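# Working Rules for Shared Floor and Desk Areas

Reference gallery, revision 12. Maintained by Yolanda Manzano, Rullbridge test floor.

This page goes with the written rules for operating humanoid arms and hands in areas where people also work. The rules themselves are in the Mottram binder and on the internal drive under Vakidon. What follows is a shortened version for new operators and visiting staff, with pictures of the work at hand. If this page and the binder disagree, the binder applies.

The current revision takes in comments from the March review. The main changes are in the sections on floor objects and on cables. Demetrio Sepúlveda rewrote the section on seated staff, and the old wording should no longer be used in training.

## Scope

The rules cover any session in which a robot hand can reach a surface that a person is using, or a floor area that a person may cross. They apply to teleoperated sessions and to scripted ones. They do not apply to bench work behind the fixed guard, which has its own sheet.

A session starts when drive power is enabled and ends when the operator has logged it closed. Pauses count as part of the session.

## Speed and reach

- Default hand speed over a shared desk is 200 mm per second. Do not raise it from the operator station.
- Keep the fingers partly curled during transit. Open the hand fully only at the pick point.
- Approach low objects from the side where the floor is clear. Stand bases are treated as obstacles even when the object on top has been removed.
- When the wrist is below desk height, the second arm stays parked unless the task sheet names it.

The speed setting is stored in parameter 767 of the Bornik controller. Check the value at the start of each shift and write it in the log. A missing entry is handled as a wrong value, and the session does not go ahead until it is corrected.

## Seated staff

Anyone seated at the desk within reach of the hand must be told that a session is running and must have agreed to stay. A nod across the room does not count. The operator confirms by voice and enters the person's initials.

Seated staff may go on working at a laptop. They should keep both hands on their own side of the desk while the robot hand is over it, and should not pass objects to the hand unless the task sheet calls for a handover. Anyone may call a stop at any time, and the operator does not ask for a reason before stopping.

The operator must be able to see the hands and upper body of each seated person, either directly or on a monitor. Do not rely on the head view alone. It often loses the face of a person sitting close to the far edge of the desk, and a face is the quickest way to tell whether somebody has noticed the hand moving.

## Cables and small items

Cables that cross the desk are allowed only if they are listed on the task sheet. Charger leads, power strips and adapters go to one side before the session begins, outside the marked reach. Where a lead has to cross, the hand passes over it with the fingers curled and does not drag along the surface.

Tissues, loose paper and cards are the items most often caught under a fingertip. Milagros Sarmiento went through the logs for the last period and found 33 such entries, nearly all of them harmless. Log them anyway -- the count is used when the clearance height is reviewed.

## Floor objects

Stand bases, posts and foot plates are entered on the floor plan before power is enabled. If a base has been shifted during a session, stop and update the plan. Tape lines on the floor show where chairs and stands belong. They are not a safety boundary, and crossing one does not stop the robot.

Paper on the floor is picked up by a person between sessions, with drive power off. Do not send the hand to fetch it unless that is the task.

## Closing a session

1. Bring the arm to the park position.
2. Disable drive power and wait for the indicator.
3. Tell seated staff that the session is over.
4. Close the log entry, including stops and contacts.

Contacts with a person are reported to Fulgencio Paredes the same day, whether or not anyone was hurt. Contacts with furniture go in the log only.

## Gallery
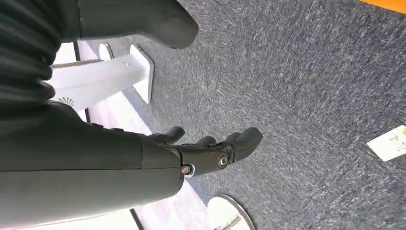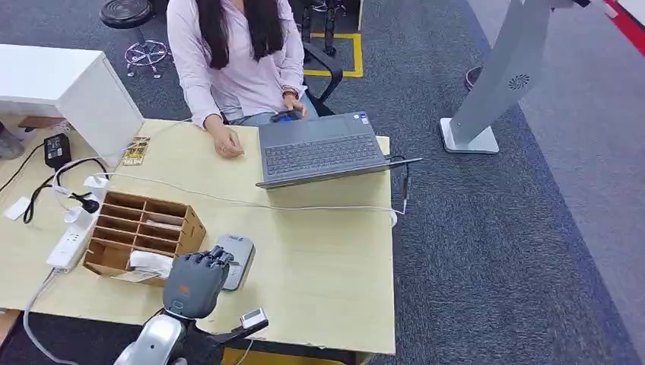
*Hand with fingers curled, over the desk with a seated colleague across from it. Sections on seated staff and cables.*

Corrections to this page go to Lucía Mateos. Please give the section heading and the revision number.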